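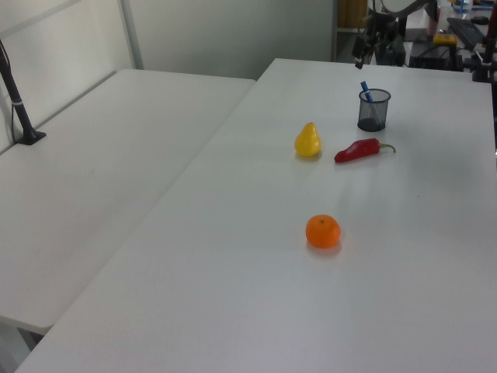
Wiebke Haberkorn would rather see a short rule that is followed than a long one that is filed. Her view, given in May to the working group at Irkstead, was that most handling guidance for robot arms is written for the factory floor and read by people at tables.

The group's draft code of practice, **Shared Tables, Shared Arms**, is an attempt to answer her. It runs to two pages and replaces a manual of 329. Under the draft:

- The reach of the arm is marked before any trial begins.
- Test items, whether a pear or a pen holder, are placed only while the arm is stopped.
- Clamps on poles and stands are checked after every 1,000 cycles.
- Drinks are kept off any surface that carries equipment.

Of the laboratories consulted, 94 returned comments. Kleinschmidt asked for a stricter rule on cables. Killen objected to the clamp interval, which it considers too long for older stands. Eoin Hennessy, who edited the draft, has left both points open until the next reading at Jikden.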